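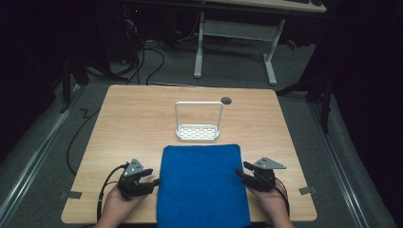
Reading Notes: A History of Counting, and a Return to Probability

October 17, 2019

The reading plan set out on this site at the beginning of the year called for two books on mathematics per quarter, one general and one technical. The general selection for this quarter was The Surveyor's Arithmetic by Kolbrún Vídalín, published by Brarbridge. The technical selection was the second edition of Halász, the probability text that many readers of this blog will remember from their own coursework. The first has been completed. The second stands at chapter four, and a report on it will have to be partial.

Vídalín's book runs to 552 pages, including the notes, and its subject is narrower than the title suggests. It concerns the methods by which land was measured, divided and taxed before reliable instruments were in common use, and the errors that those methods produced. The author is a historian by training, and the mathematics is kept to a level that any patient reader can follow. The opening chapters deal with the area of irregular fields. A common rule for a four-sided plot was to average the opposite sides and multiply the two averages. The rule is exact for a rectangle and gives too large an answer for any other four-sided figure. Tax officials therefore had little reason to abandon it, and Vídalín is careful to separate the cases in which they were unaware of the error from those in which they very likely were not.

The proof that the rule overstates the area occupies a page and a half in an appendix. It is worth the reader's time. One divides the quadrilateral along each diagonal in turn, writes the area of each triangle as half the product of two sides and the sine of the angle between them, and observes that a sine never exceeds one. Adding the four triangles counts the figure twice, and the result follows directly. I worked through it with pencil and paper before reading the author's version, and found that mine was longer by several lines.

The middle section is less successful. It contains a long treatment of disputes over boundary stones, and although the archival work is plainly thorough, the mathematics disappears for nearly a hundred pages. Readers who come to the book for the arithmetic may wish to proceed to chapter nine, where the subject of rounding is taken up. The discussion of fractions there is excellent. Vídalín shows how a clerk who rounded every entry up, and a clerk who rounded every entry to the nearest unit, could begin from the same figures and finish with totals far enough apart to cause a lawsuit.

Valdir Medeiros, with whom I have exchanged letters about books for many years, holds a higher opinion of the middle section than I do. He wrote that the boundary disputes are the heart of the work and that the calculations make sense only in light of them. I have reread two of the chapters in question with his remarks in hand and remain of my earlier view, with somewhat less confidence.

As to Halász, progress has been slow. The exercises on conditional probability are well chosen, and I have attempted all of them through the end of the third chapter. Exercise 14 of that chapter asks for the probability that two cards drawn from a standard deck are both aces, given that at least one of them is an ace — and then asks again, given that one of them is the ace of spades. The answers are 1/33 and 1/17. I obtained the first without difficulty and the second only after correcting an error in my count of the possible hands.

To check the result I dealt the pairs by computer, using a short simulation written in Nonik. A first run of 2,000 hands was too small to be of use, as very few of them contained the ace of spades at all. A longer run gave figures close to the exact ones. The program is brief, and I will send it to any reader who requests it through the contact page.

The remaining chapters of Halász will be covered in a separate entry in December, together with the index of this year's reading. Corrections to the notes on Zetar's geometry primer, posted over the summer, have been added at the foot of that entry.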